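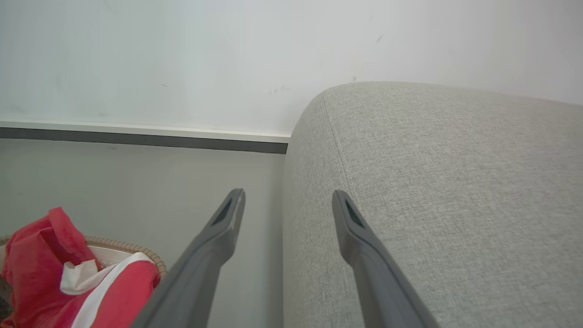
Ister Residents' Meeting
Minutes, December 2018
Held in the common lounge, ground floor

Present: residents of 13 apartments, and the house manager from Vandenberghe. Apologies were received from the two apartments at the back of the third floor.

The meeting opened at 4 p.m. The house manager took the chair and a resident from the second floor took the minutes.

1. Minutes of the October meeting

The October minutes were read and agreed with one correction. Under "Lounge" they said the sofa would be cleaned before the holidays. What was agreed in October was that a price would be asked for. The wording has been changed in the file copy.

2. Matters arising

Hallway light on the second floor: repaired. A resident said it still flickers when first switched on. The house manager will report it again.

Notice board: the old notices have been taken down. Anyone who wants to put up a notice should write the date on it. Notices will stay up for a month.

Bicycle hooks: no progress. Vandenberghe is waiting for an answer from the building's insurer and the item is carried forward.

3. The lounge wall

The house manager has looked over the wall behind the sofa. There is a dark scuff higher up, running at a slant, and some gray smudges low down, just over the back edge of the sofa. There is also a small speck that may be dirt or may be a chip in the paint. The rest of the wall is in fair order.

Some residents wanted the whole wall repainted. Others thought it was too soon and that the marks should be washed first. The house manager said that a patch of new white paint on an older white wall often shows more than the mark did, and that Vandenberghe would prefer to try washing. It was also said that the wall looks bluish in the daytime anyway and a touch-up in a warmer white would stand out.

It was agreed to wash the marks with a soft sponge and plain dish soap, starting with the smudges. If the slanted scuff does not come off, a small tin of matching paint will be bought. Nobody is to use the rough side of a kitchen sponge on the wall. This was tried in the stairwell last year and left a shiny spot.

A resident asked if pictures could be hung in the lounge. The meeting had no objection in principle — the question was who would choose them. Left for the next meeting.

4. The sofa

The sofa sits hard up against the wall and several people thought this was how the smudges got there. It was suggested that it be pulled out by a hand's width. Against this, it was said that things will then fall down behind it, and that somebody will have to move it to sweep. After some discussion it was agreed to try the sofa further out until the next meeting. Felt pads will be put under it first so that the floor is not scratched.

Fabric: the light gray cover is a mixed weave and does not show dust much, which everyone agreed is useful and also the reason it does not get vacuumed. Gendard has given a price of $735 for cleaning all the upholstery in the lounge and the reading corner upstairs. This includes one treatment for stains and does not include moving the furniture. The price is good until the end of January.

Several residents thought this was too much for furniture that is vacuumed so seldom. Others pointed out that the seats upstairs are in worse shape than the sofa. A second price will be asked for from Jemach, for the sofa alone and then for everything, so the two can be compared. No money is to be spent before that.

In the meantime the sofa will be vacuumed every two weeks by the apartment on the lounge rota. The flat brush head should be used, and run along the seam at the rounded end, where crumbs collect. The brush head is kept on the shelf with the vacuum bags. It was missing in October and has been returned.

Wet coats and bags are not to be left on the sofa. There are hooks by the front door.

5. Floor and baseboard

The gray floor is mopped by the cleaners and there were no complaints about the middle of the room. The complaint was about the edges. Dust lies along the top of the white strip of the baseboard, and the mop leaves a line on the charcoal strip under it. The house manager will ask the cleaners to wipe both strips with a damp cloth once a month, including the part that runs behind the end of the sofa.

A resident asked if a rug could be put down, as the room sounds hollow when it is full. There was some support. It was pointed out that a rug would have to be cleaned as well and that baskets and laundry already get put down on whatever is on the floor. The resident who asked will bring two sizes and prices to the next meeting, and will measure the room first.

6. Laundry and baskets

This item took the longest.

The laundry room has no table and people have been carrying their washing through to the lounge to fold it. No one wanted to forbid this. It is warmer in the lounge and there is room to lay things out. The trouble is with baskets that are left on the floor, full, for hours and sometimes overnight. One resident had tripped over a handle in the evening with the lights off.

It was also said that clothes get pushed down into the baskets in a heap and have to be ironed again, and that sleeves hang out over the side and trail on the floor.
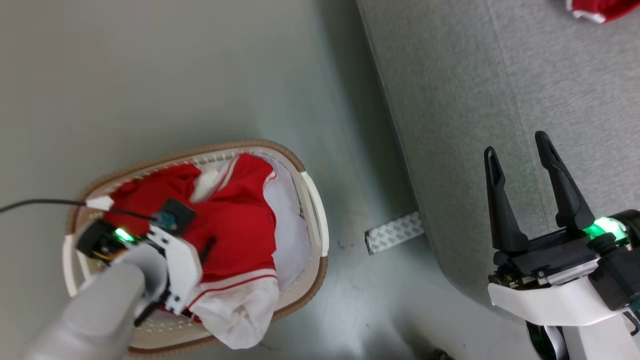
The shared woven baskets with the white cloth lining are meant for carrying and folding, and go back on the laundry room shelf the same day. They are not for storage. Residents who want to keep clothes in a basket should use their own and keep it in their apartment.

The lining was also discussed. It is white and it picks up color. The advice from those who do most washing was as follows:

Take the lining out before putting in anything damp and strongly colored. Red is the worst, and sportswear in red with white edges should be washed on its own the first few times in cold water.

Do not leave red and white things bunched together when damp. Shake them out and lay them flat, or hang them up.

If the lining is stained, wash it straight away. Do not put it in the dryer until the stain is out.

Tie or clip the lining back when it slips down on one side, as otherwise small items go behind it. Socks have been found there.

There was a short discussion about whether to do away with the linings. The weave can catch on knitted things, and the people with wool sweaters asked that they be kept. The linings stay.

Folding: a resident offered to put up a sheet showing how to fold a jacket with a zipper so that it lies flat. Accepted. It will go on the wall in the laundry room and not in the lounge.

Agreed on this item:

Baskets may be used in the lounge for folding between 8 a.m. and 10 p.m.

A basket must not be left in the walkway between the door and the sofa. It should stand by the wall while in use, with both handles turned in line with the wall.

Anything left overnight will be folded by whoever finds it and put on the shelf in the laundry room. It will not be thrown out. After a month it goes in the donation bag.

The house manager will ask Vandenberghe for a folding table for the laundry room. The wall to the left of the dryer is wide enough if the drying rack is moved. If a table is bought, the rule about the lounge can be looked at again.

One resident asked for it to be recorded that they thought 10 p.m. was too late, as their bedroom is next to the lounge. Folding is quiet but the talking is not. The meeting asked people to keep their voices down after 9.

7. Lounge over the holidays

The lounge is free for residents to use over the holidays. Anyone who wants it for a family meal should write it on the calendar by the mailboxes, with the start and end time. Furniture may be moved but must be put back, and two people should lift the sofa. It should not be dragged by the arm.

No tape is to be used on the walls for decorations. Removable hooks are fine on the door frame.

8. Any other business

The key to the storage closet has been copied. One copy is with the house manager and the other hangs inside the laundry room door.

The clock in the reading corner is slow. It needs a battery.

A pair of gloves and a child's scarf were left in the lounge after the October meeting. They are in the drawer under the mailboxes.

9. Actions

House manager: second price from Jemach; baseboards with the cleaners; folding table; hallway light.
Apartment on the lounge rota: felt pads; wash the marks on the wall; first vacuuming of the sofa.
Resident, first floor: rug sizes and prices.
Resident, third floor: folding sheet for the laundry room.
Carried forward: bicycle hooks; pictures in the lounge.

The next meeting will be in February, in the lounge. The date will be put on the notice board. The meeting closed at 5:35 p.m.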